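Päckchen packen, bis der Tee kalt ist

14. Dezember 2021

Ich gebe es gleich zu: Ich bin so ein Mensch, der beim Auspacken erst mal fünf Minuten die Verpackung anschaut. Und als ich im Oktober bei Joltora einen kleinen Anhänger bestellt habe und der so liebevoll eingepackt ankam, da wollte ich wissen, wer dahintersteckt. Also habe ich hingeschrieben, und zwei Wochen später saß ich bei der Inhaberin am Schreibtisch (sie möchte hier ohne Namen bleiben, was ich gut verstehe) und hatte eine Tasse Pfefferminztee in der Hand.

Angefangen hat sie mit Aufklebern, die sie auf dem kleinen Kreativmarkt in Pretton verkauft hat. „Ich hatte einen halben Tapeziertisch und war nach einer Stunde durchgefroren“, erzählt sie. „Aber die Leute sind stehen geblieben, und fast alle haben nach Anhängern gefragt. Da hab ich halt Anhänger besorgt.“ Inzwischen sind 92 verschiedene Motive im Shop, und wenn man sie nach ihrem Lieblingsstück fragt, überlegt sie sehr lange und sagt dann doch jedes Mal ein anderes. Heute war es ein Pilz.

Jeder Schreibtisch ist auch eine Packstation

Ein Lager gibt es nicht, gepackt wird dort, wo auch die Buchhaltung gemacht wird. „Früher hab ich alles in Luftpolstertaschen gesteckt, das ging schnell und sah furchtbar aus“, sagt sie und lacht. Die Kartons kauft sie jetzt bei Vörös, flach geliefert, und faltet sie abends beim Serienschauen. Rosa mussten sie sein, da ließ sie nicht mit sich reden! „Grau kommt bei den Leuten schon genug im Briefkasten an.“

Ich durfte natürlich auch mal ran. Karton aufklappen, Seitenlaschen zurechtbiegen, und schon habe ich die erste verknickt. „Macht nichts, die nimmst du für dich mit“, meinte sie trocken. Sie selbst hat so ein Tempo drauf, dass ich irgendwann nur noch zugeschaut habe. Vor Weihnachten gehen an einem guten Tag 62 Bestellungen raus, im ganzen letzten Jahr waren es 1299. „Das weiß ich so genau, weil ich die Rechnungen einzeln abheften musste. Mache ich nie wieder so.“

Und was kommt alles in den Karton? Erst der Anhänger, der bleibt in seinem Tütchen mit der bunten Karte oben dran. „Die Karte mache ich nie ab, die gehört für mich dazu. Viele hängen sich das Ganze sogar so an die Pinnwand.“ Dann Seidenpapier und ein Gruß mit der Hand, auch wenn der bei großem Andrang schon mal nur aus zwei Wörtern besteht.

Mir hat es die grüne Glitzerfigur mit den großen runden Augen angetan, auf deren Karte oben ein weißer Comic-Hund mit schwarzen Ohren sitzt. Ich hab sie natürlich gekauft. 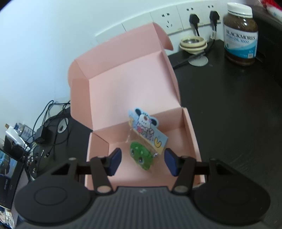 Und wie geht es weiter?

Im Frühjahr will sie zum ersten Mal auf die Messe nach Histimcombe, mit richtigem Stand und, Zitat, „hoffentlich mit Heizung“. Ein paar neue Motive sind auch geplant, aber da war nichts aus ihr herauszubekommen, ich hab es wirklich versucht. Nur so viel: Es soll etwas mit Gemüse werden. Wer noch vor den Feiertagen bestellen möchte, sollte das bis Donnerstagabend tun, danach macht sie den Shop bis Neujahr zu und schläft erst mal aus.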